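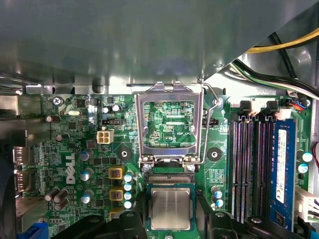 Processor and open socket on a Dell desktop board.

December
By your course tutor

Week 3: Why do we throw things away when they still work?

Right, so last week we did prices, and I promised you something with less algebra in it. I want to start with my old kettle (a Primell, bought in a panic when I moved to Hillis). The switch went. A new switch was cheap, but the repair shop wanted more for the labour than I'd paid for the whole kettle, so I did what most people do and bought another one.

Was that daft? Not if you only count my money and my afternoon. Economists call this a replacement decision, and the basic rule is simple: replace when keeping the old thing costs more per year than owning a new one. Have a go with the fridge figures from the seminar sheet. Repair is 400, a new fridge is 900, and you need to guess how many years each buys you. Your guess matters far more than the prices do!

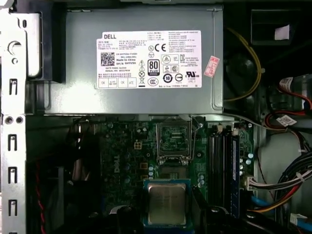
Label on a desktop power supply, with its certification marks.

Now the messy bit. Some costs never land on the person deciding — the lorry, the tip, the metal somebody has to dig up again. We call those external costs, and they're the reason a sensible choice in my kitchen can be a poor one for the whole town. The Denumska case in your reading pack is good on this. The council there tried a repair voucher, and nearly 800 were claimed before the money ran out. Read it and ask yourself who would have paid for the repair anyway, voucher or no voucher. 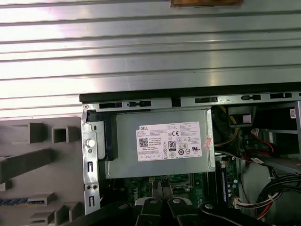
Then there's the question of whether you can get into the thing at all. Screws, glue, spare parts, a manual you can follow: all of these change the cost of a repair long before anyone opens their purse. Garcia, the shoe firm we looked at in week one, went back to stitched soles for that reason, and put its prices up to match.

For next time, pick something you replaced recently and work out both sides. A page will do — bring it on paper, please, as the projector is still playing up.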